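Rorkberg cell 5, teleop lag during CPU placement demos
Status: open

Entry 1
Operator reports the arm trails the hand controller once the gripper is lowered over the motherboard. Nine demos recorded, three discarded.
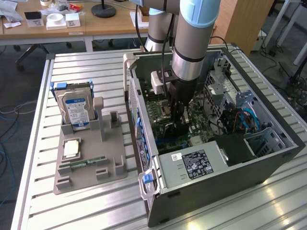
Entry 2
Cut the controller scaling to 10 percent and restarted the Saarela bridge. Delay fell to some 19 ms. Socket bracket is up, CPU still in its recess in the parts tray.
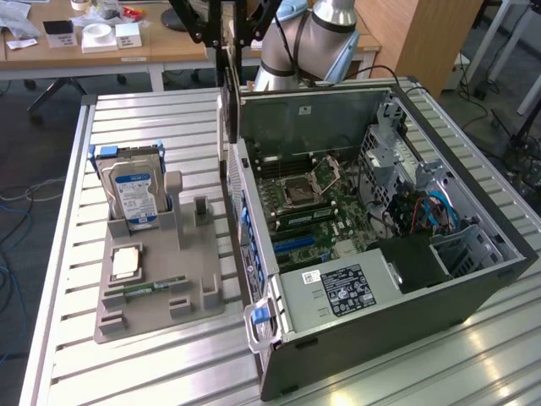

Drift on the wrist axis remains. Logs sent to Tiltomdale. Do not record further demos on this cell until they reply.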